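Trurkineck Student Racing: Endurance Karting Project
Final Report, Mechanical Systems Group
Submitted 01/05/2026

1. Background

The Trurkineck Student Racing group entered one kart in the regional endurance karting series held at the Noton circuit. The Noton layout is 969 meters long and is run clockwise, with a tight hairpin at the end of the main straight. Teams must complete the longest possible distance in a fixed time, with compulsory driver changes. The mechanical systems group was asked to study rear tire wear and to recommend a tire pressure and seat position for the second round in March.

2. Objectives

The objectives agreed with the department were as follows: to record lap times and tire temperatures over a full stint; to compare two cold pressure settings; and to determine whether moving the seat toward the rear axle would improve traction out of the hairpin without an unacceptable loss of front grip. Engine tuning was excluded from the work, as the series supplies sealed engines.

3. Method

Testing was carried out on the Herrera chassis used in the first round. Each setting was run for 20 laps, with the same driver and the same fuel load at the start. Tire temperatures were taken at three points across the tread as soon as the kart returned to the pit lane. Lap times were taken from the circuit transponder and checked against the logger on the steering wheel. Laps affected by traffic were marked on the run sheet and removed before averages were calculated.

The seat was moved in two steps. After each step the kart was placed on corner scales, and the front and rear weights were recorded with the driver seated. Toe was reset each time. 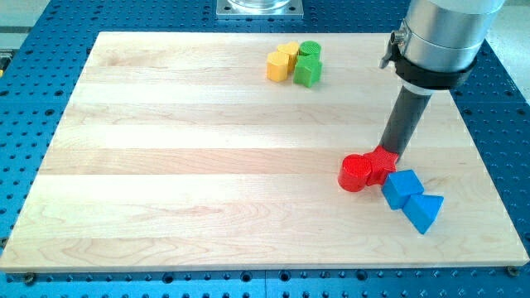
Figure 1. Maple board on the perforated table.

4. Results

The lower pressure setting gave slower opening laps but a more even temperature across the tread. On the higher setting the center of the rear tires ran hotter than the shoulders, and lap times began to rise before the halfway point of the run. The difference was largest on the right rear tire -- the outside rear tire at Noton does less of the work than the group had expected.

Moving the seat back by one step improved the exit from the hairpin. The second step produced understeer in the fast left-hand turn, and the driver reported that the kart was difficult to place. The second step was therefore not used in competition.

At the March round the kart started from the back of the grid, as required for student entries, and completed 51 laps before the first driver change. One unscheduled stop was made to replace a chain guard bolt.

5. Costs

Total spending for the project was $3349, including entry fees, tires and circuit hire. The Ullow fund met the cost of the corner scales, which remain the property of the department.

6. Recommendations

The group recommends the lower pressure setting and the first seat step for all races at Noton. Further testing should be done in cooler weather. Chain guard fasteners should be added to the pre-race inspection sheet.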